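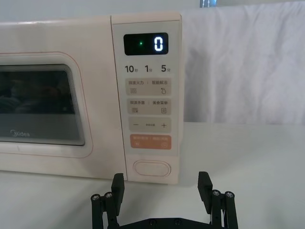 How often must I check the gripper on the kitchen cell?
Every Tuesday before the first run, and one more time if the arm has touched something it should not touch. The check takes 7 minutes when you know the steps. Write the result in the cell log, also when everything was fine.

What is included in the weekly check?
Put the arm in the service position and press the stop button on the cell. Open the fingers completely. Move each finger a little by hand, from side to side. A small movement is normal, but both fingers should feel the same. Look at the screw heads on the linkage joints and try each one with the hex key from the Skutton kit. You only want to feel if it turns. Please do not tighten more than the card in the kit says, the joints become stiff and then the gripper closes too slowly.

One finger closes later than the other. What should I do?
First clean the linkage with a dry brush. Crumbs and dust from the cloth are the usual cause in our cells. If it is still late, run the homing routine two times from the Wilness panel. When this does not help, take the gripper off and send it to the workshop in Geltumau with the serial number on the label of the bag.

Can I use oil on the joints?
No oil and no spray. We use the Verstraete dry lubricant, one drop for each joint, after every 800 cycles. The counter is on the second page of the panel and you must set it to zero yourself.

The camera picture is not sharp after I changed the gripper. Is it broken?
Most likely not. The wrist camera has a protective cover and it gets fingerprints very easily during the change. Clean it with a lens cloth. After this, run the camera calibration again, because the mounting never comes back to exactly the same place.

Do I have to calibrate again if I only moved the microwave?
The arm calibration stays good. You must teach the object position again, and this is a shorter procedure. Start with the door-release button, then the touch buttons. We recommend 33 millimeters as the approach distance for all of them.

How hard may the finger press on the buttons?
Set the force limit low and go up in small steps until the press is accepted. The touch buttons need very little. The door release needs more, so it has its own setting in the program. Do not copy the value from one to the other.

When do I replace the finger plates?
After 100 hours of contact work, or earlier if an edge is bent or has a sharp place. Always replace the two plates together. Old plates go in the gray box under the bench in the workshop.

Who can change the speed settings?
Only persons with the service code. If you think the arm is too slow for your task, write this in the log and we will look at it on the next visit.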